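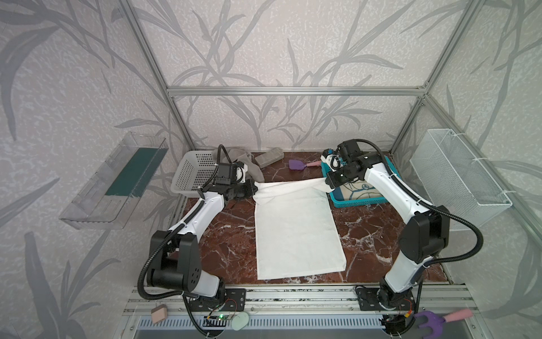
양팔로 흰 수건 모서리 잡기, 월요일 오후

동아리 프로젝트 노트, 5월. 이번 주 목표는 수건 접기 하나로 줄였다. 원래는 세탁물 종류별로 다 해보자고 했는데 Kolport 예선까지 남은 시간을 생각하면 무리다 ㅠㅠ

코드는 Yeoman 브랜치에서 돌리고 있고, 시드는 3712로 고정. 다른 거 쓰지 말 것! 지난번에 각자 다른 시드로 돌렸다가 결과 비교가 하나도 안 됐다. 시연 데이터는 대략 50개 모았는데 그중 시작 자세가 이상한 7개는 뺐다. 양쪽 그리퍼가 동시에 들어 올릴 때 타이밍이 조금만 어긋나도 천이 꼬여 버린다. 왼팔을 살짝 늦게 출발시키면 나을 것 같은데 아직 감으로만 하는 얘기다. 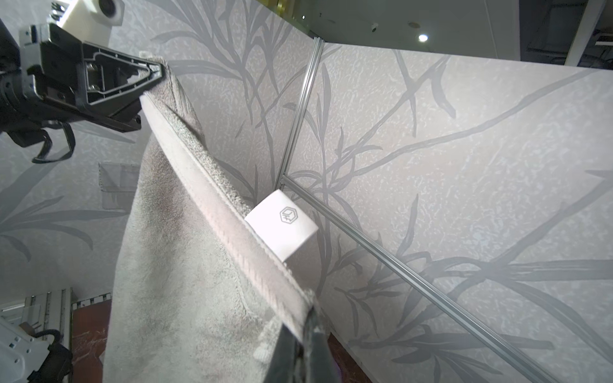

회색 수건은 또 다른 문제다. 가장자리 단 부분이 두께가 달라서 거기를 잡느냐 안쪽을 잡느냐에 따라 늘어지는 모양이 확 바뀐다. 손목 카메라로 단을 먼저 찾고 그걸 따라 내려가는 방식을 해보고 싶다(Drotar 팀이 작년에 비슷한 걸 했다고 들었음, 발표 자료 찾아보기). 그리퍼 힘은 일단 6단계로 두고, 천이 미끄러지면 그때 올리자.

다음에 할 일: 캘리브레이션 다시, 로그 파일 이름 규칙 정하기, Stultgate에 케이블 주문 넣었는지 확인. 데이터 폴더 정리도 해야 하는데 그건 진짜 누가 좀 같이 해줬으면...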